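Musty towels from a front loader

meltov_86
Towels come out smelling musty even on a 60 wash. I leave the door open between loads and it makes no difference. Is it the drum or the powder?
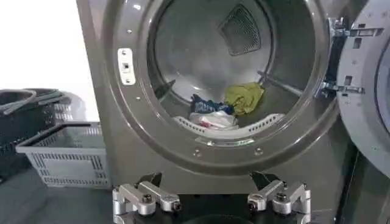

Chanida Noiphan
Liquid or powder? Liquid at low temperatures leaves a film. Switch to powder, half the dose, and run a 90 empty once a month.

ferraro26
Half the dose is too little in a hard water area. We're in Trestcombe and I use the full scoop. Towels have been fine for years.

meltov_86
Liquid, plus softener.

Chanida Noiphan
Drop the softener. It coats the cotton and they stop drying properly.

ferraro26
Agree on softener. Still don't agree on the dose.

zetia
Check how you dry them as well. Mine smelled until I stopped hanging them double over the airer in the back bedroom. I also bought 600 gsm ones, which was a mistake, they take two days in February.

meltov_86
Mine are on a rail in the bathroom with no window. Will try powder and no softener first, then move the rail.

Chanida Noiphan
Wash the towels twice without softener to strip them, or you won't notice a change.

Contact us | Terms | Back to top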